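Arm drifts during teleop demos, pencils end up everywhere but the tray
posted by Irfan Wibisono, Oct 11, 2024

I'm recording demonstrations for a sorting task: pick pens and pencils off the table, put the pencils in the tray. I drive by remote control with a leader arm and the follower copies me, in theory. I have 200 episodes and the trained policy is terrible. It goes for a pencil with great confidence, closes on air an inch to the left, and then carries the air to the tray. Very gently, I'll give it that.

My own driving isn't much better. When two pencils are crossed I usually need three tries, and I've been keeping those episodes on the theory that persistence is educational.

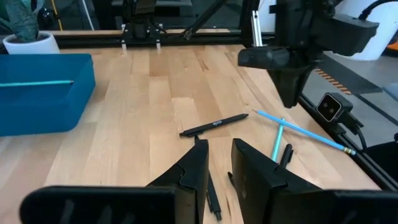
Camera delay is 208 ms according to the logging tool. Do I need more data, or better data, or a different hobby? My labmate says 3,000 episodes would fix it. My labmate is not the one holding the leader arm.

Evanthia Kouris
Better data first. Three things I'd check before you record anything else.

That delay is bad. You see the jaws late, so you steer late, and the policy learns your lateness. Get it under 100 if you can. Dropping the preview resolution did most of the work for me.

Are you looking at the table while you drive? If so, stop. Drive from the camera views only. The policy can't lean over and peek, and half of what you know about where a pencil is comes from leaning over and peeking.

Throw out the three-try episodes, or at least put them in their own folder. A clean recovery after one miss is useful. Flailing teaches flailing. For crossed pencils, decide on one habit (I always take the top one) and stick to it in every demo.

Also re-zero both arms. A steady miss to the same side smells like calibration.

Aiman Ginting
more data. worked for me

Evander Forsyth
Agree with Evanthia on the zeroing. Mine was off on the wrist joint only, and I spent most of May blaming the network.

I'd add: move the tray between episodes. If it has sat in the same corner for all 200, your policy has memorized a corner. And go slower on the final approach than feels natural. You'll be bored stiff, but the grasps get a lot cleaner.

Irfan Wibisono
Wrist joint was off on the follower. Re-zeroed, recording again tonight, tray on the move.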